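16 March 2020

Visit of the Vitemstead group, notes from the demo table. They came at the end of the morning, 12 people, more than the room likes. I showed the two hand-held grippers on the keyboard task first. Zikix arm stayed off, its controller update from January is still not tested.

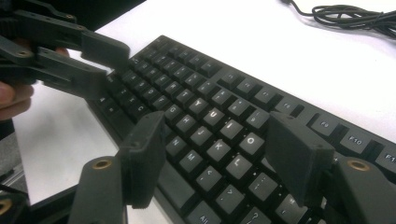

Questions I could not answer well: how much force at the fingertip, and can the pads be changed without tools. Must ask Drerau for both. One visitor tried to type her town and got 2 letters wrong - she was pleased anyway.

To do: print narrower pads, charge the spare battery, send the slides. Next group has 36 names on the list, so we split it.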